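Showing it how to do the washing up

By Hina Siddiqui
2021-04-10

Yuzuki Chiba has moved the same plate 60 times since breakfast. She hasn't touched it. She stands a few steps from the sink with a controller in each hand, and when she closes her fingers the robot closes its own.

She works for Lui, a small firm in Terkdale that teaches household robots to do kitchen jobs. The teaching is done by remote control. A person drives the robot through a task, everything it sees and every movement it makes is recorded, and the recordings are later used to train it to do the task alone. 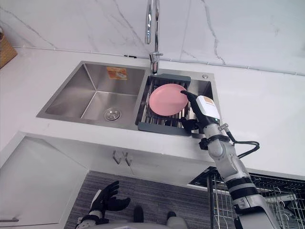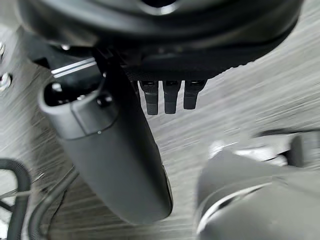 A single run of a task is called an episode. Most last under a minute. Chiba starts one by pressing a foot pedal, does the job, and presses the pedal again. If she knocks something over or gets stuck, she says "bin" out loud and Đức Nghiêm, who sits at the laptop, deletes it. Slow runs are kept. So are runs where the gripper misses and has to try again, as long as it gets there in the end.

"We used to throw those out," says Nghiêm. "Then we had a robot that was fine until it missed, and after that it had no idea what to do."

Plates are harder than they look. A plate lying flat gives the gripper very little to get under, and the operator has to feel for the rim without being able to feel anything. The controllers buzz when the motors strain, but Chiba says the buzz comes too late to be much help. She goes by the pictures from the robot's cameras, switching between the one at the head and the ones at the wrists. The head camera tells her where the arm is. The wrist cameras are for the last few centimetres.

It took her most of February to get comfortable. The delay between her hand and the robot's is short, but it is there, and new operators tend to overshoot, correct, and overshoot the other way. The firm gives them soft things to practise on first. Sponges, then tea towels, then plastic cups. She did 279 episodes with a sponge before she was allowed near crockery.

Hideaki Iwasaki, who runs the kitchen work, came to it from a factory in Itlow where robots were taught by hand. You took hold of the arm, pulled it to where you wanted it, saved the position and went on to the next. He still thinks it is the better way for a job that never changes. A kitchen changes all the time. The plate is a bit to the left, or it is a bowl, or somebody has left a pan in the sink.

For that reason the crew shifts things between episodes. Nghiêm reads the changes off a sheet: plate turned, plate further back, different plate, robot parked at another angle. Each task gets 100 episodes in one kitchen before they pack up and go to the next. They have worked in 23 kitchens so far, the furthest of them a flat in Balham with a galley so narrow that the base had to be driven in backwards.

Operators swap over every half hour. Kaede Minami, who takes the second shift, holds the controllers lower than Chiba does and moves in shorter steps. Iwasaki can tell from a recording which of them was driving. He wants both styles in the training set and has asked them not to copy each other.

The shoulders go first, according to Minami. After that it's the eyes. She has started doing her own washing up in the evenings without the radio on, paying attention to which finger goes under the plate and when the thumb comes over. She says she still can't describe it properly, though she can do it through the controllers now, most times, on the first go.

At noon they stop for lunch. There are 40 more episodes to record before the plate is finished with, and then they start on forks.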